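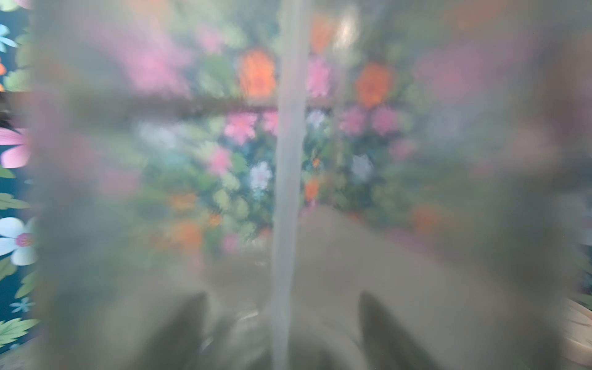 *Flowers through frosted plastic, with one sharp strip down the left.*

Saturday, April 11, 2026

I have been told, kindly and more than once, that a small space wants a pale wall. My aunt believed it, the woman at the paint counter believes it, and every leaflet I brought home in March had a picture of a tiny room done in something called oatmeal or linen or, in one case, fog. I'd like to put in a word for the other side, and I mean to take my time about it, so put the kettle on if you're the kettle sort.

The paper we chose is called Zesance, and it is loud. I don't say that as an apology. It has a dark teal ground, and over that come pink flowers with hot orange middles, orange daisies (or something like daisies, my botany is poor) with purple centres, pale blue ones, little starry sky-blue ones tucked in where there was room, and a great many green leaves with toothed edges. We found it at Katona, on a bottom shelf, at 78 dollars a roll, and I carried the sample about in my bag for nearly two weeks before I had the nerve to go back. I'd take it out on the bus and look at it. A man across the aisle once asked me if it was a scarf!

Máté Fekete hung it for us. He hangs paper for people all over our side of town and he has a low opinion of most of what he's asked to put up. He held the first drop against the wall, stood back, and said, "Well, you won't lose it," and I have decided to take that as praise. He was very patient about the mirroring, too. The pattern folds over on itself, leaf to leaf and petal to petal, and if you start in the wrong spot you end up with half a flower staring out of a corner for the rest of your life.

Now, the argument for the pale wall is that it makes a small space feel bigger. I've never been sure why we all agreed that bigger was the thing to want. A cupboard bed is small, and so is a good tent, and so was my grandmother's pantry, with the jars up to the ceiling and a curtain for a door, and I spent some of the happiest hours of my childhood in there pretending to look for the barley. When a place is small I think it may as well be a proper somewhere. Give it a great big pink flower and let it be what it is.

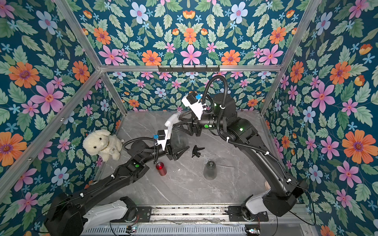 The second argument is about mess, and on this one I'll give a bit of ground. People say that a busy pattern fights with your belongings. You've got your bottles and your cloths and whatever the children have left about, and then you've got all those petals going off behind them like a brass band, and the eye has nowhere to sit down. I do see it. If I had the same paper underfoot and overhead as well I expect I'd need a lie-down by noon.

But that's what the grey is for. Under all those flowers we have a plain light grey top with a marble pattern, faint white veining and a little darker grey here and there, and it does the quiet work while the walls do the singing. I won't have a word said against marble pattern, by the way. My sister calls it pretending. Well, the flowers are pretending too, and she's never once complained that they don't smell of anything. Ordinary things look very well on it. A clear spray bottle, the sort you'd buy without looking and keep under the sink, has a bit of dignity when it stands on grey with a garden behind it. I've come to be fond of looking at household things that way, one or two at a time, as if someone had put them out on purpose.
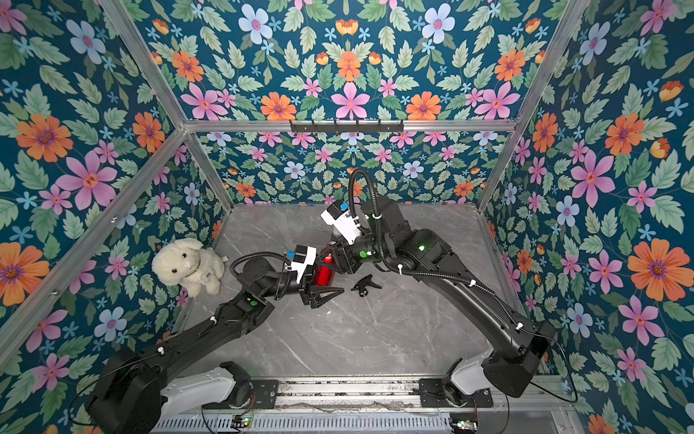
My friend Arna is on the other side of all this and I ought to be fair to her. She has white walls from front door to back, and she says they let her see her own furniture, and her own furniture is lovely, so there you are. She also says that I'll be sick of it in a year. She may be right! I was sick of the yellow hallway in less than that. But I was sick of the beige before it as well, and I don't remember anyone warning me about the beige. Plain walls get the benefit of the doubt every time. People paint a room cream, live in it for eight years feeling slightly low, and put it down to the weather.

And there's the metal, which I haven't mentioned. I'd worried that bare aluminium bars and a black rack of little hooks would look cold against something so flowery, a bit like a ladder left in a rose bed. I like them together very much. The silver gives your eye a straight line to hold on to, and the hooks can stay bare as long as they please. I have been offered things to hang there (a tea towel from Zallow with a lighthouse on it, for one) and so far I've said no thank you.

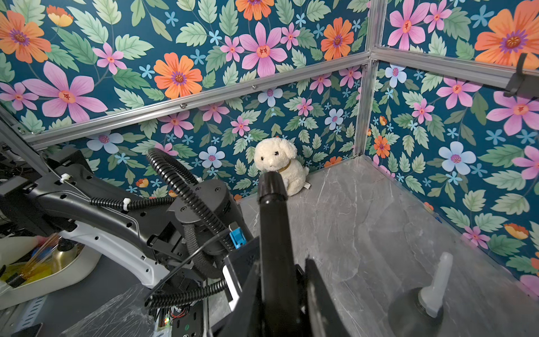
*The cream puppy in the back corner, with the toy plunger on the floor nearby.*

I'm very taken with that puppy, floppy ears, tan collar and all. Against an oatmeal wall he'd be a pale thing on a pale thing, and you might walk straight past him. With the teal behind him he looks like somebody. The plunger, with its black rubber cup, holds its own too, and I never thought I'd write a kind sentence about a plunger, toy or otherwise.

So if you're standing at the end of an aisle with a sample in your hand, and a sensible voice is telling you that it's a lot, my advice is to agree that it is a lot and buy one more roll than you measured for. Mirrored patterns eat paper, and Katona won't always have the same batch when you go back.

– Ilona Vass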